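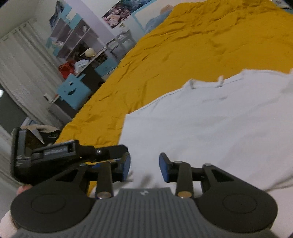
Yi-an Seok
Member, Flevudside help pages – operates and looks after one Ganard hand gripper
Posted 14th November

One finger of my Ganard arrives later than the other, which joint do I adjust?

Hello to all. I have the care of one Ganard gripper, the hand-held type with two linkages and the blue rubber pads. I use it mostly for cloth work on a bed: picking up a T-shirt by the hem, folding it over, laying it flat again. My counter is at 2142 closings and until last week I had no trouble.

Now the right finger arrives at the middle a little later than the left. The left pad touches the fabric first and pushes it sideways, and then the right pad comes and takes only a part of the edge. With a thick towel I do not feel the difference. With a thin shirt it is very clear, and I lose maybe every third pick.

What I did already:

I cleaned both pads with a damp cloth and let them dry overnight. No change.

I tightened the large silver pivot bolt at the lower end of the right arm. It was not loose, but I gave it a small turn more. After this the finger came even later, so I turned it back to where it was.

I measured the opening between the pads with a caliper. It is nearly 105 mm when fully open. I did not write down the value when the tool was new, so I have nothing to compare it with.

The small screw on top of the left finger bracket I did not touch. I do not know if it only holds the pad or if it also sets the angle of the finger. The manual from Fusar shows the joint but it does not name this screw.

My question is where the adjustment should be made. Is it in the large pivots, in the small pins higher up, or down in the round discs at the base? I would prefer not to open the discs if it is possible to avoid. I have hex keys and a torque driver, and I can take the tool out of use for one day, not longer.

Thank you for your patience with my English.

Zawadzka
Member

Do not open the discs yet. I repaired two of these and both times the fault was much simpler.

You tightened the large bolt and the finger became slower. That tells you the joint has drag in it. What you feel as "late" is probably friction, not a wrong position. I would do it in this order.

Take the battery off first, if your version has one. Open the jaws by hand and move each arm alone, as far as it goes. Compare the two sides with your fingers, not with your eyes. The bad side will feel like there is sand in it.

Then go to the upper pins on the bad side. Lint from cotton goes in between the plates exactly there, and you cannot see it from behind where you hold the tool. I pull it out with a wooden toothpick and a strip of baking paper pushed between the plates. Do not use compressed air, it sends the lint deeper.

After that, loosen the large pivot bolt a quarter turn, close and open the jaws 12 times by hand, and tighten again until the side play is just gone. Stop there. If you continue until it feels "strong" you are back at the beginning. Do the same on the other side also, even if it feels good, or you will have two different arms.

No oil. Oil finds the fabric sooner or later. If it still squeaks, a very small amount of dry PTFE on the pin.

About the screw on the finger bracket – on mine it holds the pad carrier and nothing more. But I have an older one, so check with Fusar before you believe me.

tapeandhope
New member

had same thing, swapped the pads left to right and it got better for six days then came back. so probably not the pads. i just grip slower now

Yi-an Seok
Member

Thank you both. Zawadzka, there was a lot of gray lint behind the upper pin on the right side, packed like felt. I removed it and did the quarter turn on both pivots as you described. The two pads now meet in the middle on the thin shirt, I tried with the hem and also with the collar.

The opening is still the same on the caliper, so this value was probably always correct. I wrote it on a piece of tape inside the case.

One thing remains. When I turn the tool on its side there is a soft click from the left disc, only when opening. It does not disturb the work. If somebody knows this click, please write, and if it becomes louder I will make a new post for it.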